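About Primero

Hi, and welcome! I started Primero in Trindton with one drawer of twine and a tape habit I still haven't kicked. We help people get their workrooms and craft corners in order, and I'm a hook person through and through -- if it has a loop, it goes on the wall (scissors, cord, dog leashes, you name it).

Magnetic hooks are my favorite, with a roll of dark tape never far away and a green rope loop hanging up where I can grab it.

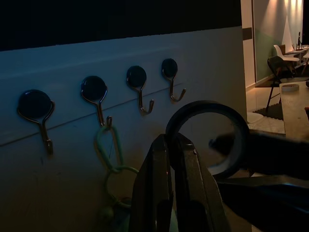

Come see us

We're in the Kioko building, open from February on!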